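# Two arms on the bench: what changed for the people at Folside

Project report, workplace automation module
Fernanda Neves
Mon 8 February

## Where and what

Folside is a small repair and refurbishing shop. It takes back small electronic units from customers, tests them, replaces what is worn and sends them out again. In July the shop put a two-arm robot on one of its benches. I spent my placement on that bench and on the two manual benches next to it.

My question was simple: what do the people on the benches do now that they did not do before? I did not try to find out if the robot saves money. The shop had no figures to share on that.

## How the work is split

Before July, each person took a unit from the tray and handled it from start to finish. The shop calls this "full bench." Now the robot does some of the picking up, turning and placing, and a person does the rest. The units are small, flat and mostly black, and a shiny surface makes them harder to grip well. Most of the setup time in the first weeks went into grip position.

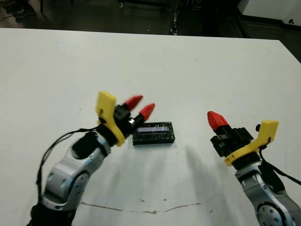
The operator has three jobs during a run. The first is laying out parts on the table. The second is watching and stopping the run if a part slips or lands the wrong way up. The third is writing down each stop in the log, with a short reason. The log was new for everyone. On full bench you fixed a problem and moved on, and no record was kept unless the unit was scrapped.

I read through 200 log entries. More than 50 of them gave "grip" as the reason, and many others had no reason at all. Two operators told me they skip the reason when the next run is waiting. The shop manager thought the log was complete until I showed her this.

## What the operators said

I talked to everyone who had worked on the robot bench, using the same questions each time. Their answers did not agree, so I am giving them as they came.

Torres had worked full bench the longest. He liked that his hands hurt less at the end of a shift. He did not like standing still. He said watching is more tiring than doing, and that he now takes his break on time where he used to work through it.

Mellau was newer and had asked to be moved to the robot bench. She wanted to learn how to adjust the runs herself. At the time of my placement, only the supplier, Nomason, was allowed to change them, so she had to send a message and wait. She found this the worst part of the job.

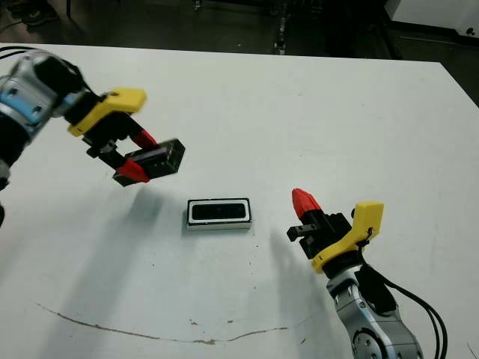
Both of them brought up training. The course lasted 2 days and covered starting, stopping and safety. It did not cover what to do when two parts look almost the same, and it did not cover the log. People learned those things from each other, and the late shift learned them last.

## Limits of this report

I only saw the day shift. The shop expects to handle 2,000 units on the robot bench this year, and I was there for a small share of that. The group I talked to was also small, and they knew I would show the report to the manager.

## Suggestions

- Put a short list of stop reasons on the log sheet so operators can check a box.
- Let at least one operator per shift adjust grip position.
- Rotate people between the robot bench and full bench within a shift. Torres and Mellau both said they would try it.
- Add the log to the training course.

The manager has agreed to the first one. The second depends on the contract with Nomason, and I did not get to see it.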